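Planner 3 moves to the Sturham cell

The task planner for the two-arm kitting cell at Sturham was switched over to version 3 in July. Norbert Farkas rewrote the part that decides which arm goes first. The old version locked the whole table whenever either arm moved, so the second arm spent most of a cycle waiting. The new one locks only the volume above the tray and lets both arms work over their own bins at the same time.

Reservations are granted in 50 ms slots. An arm that wants the tray asks for it before it lifts, and holds at a point above its bin until the slot is confirmed. If no confirmation arrives within 200 ms, the request is dropped and sent again.

Wire harnesses remain the hard case for perception. Solenoids and boards are matched against a rigid model. 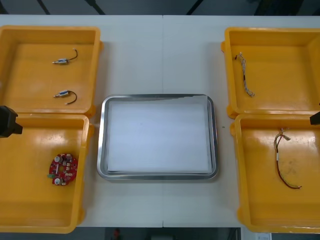 Harnesses get a segmentation mask and a grasp point near a connector, and the estimate is poor when one lead crosses another. Mariann Farkas is retraining the mask network on 300 new labeled views. Until that is merged, the planner treats any low-score harness grasp as a retry – the arm backs off, a new view is taken, and the queue moves on to the other side.

Logs from the cell are on the Hajdu server under planner3. Send parser bugs to Arsalan Niazi.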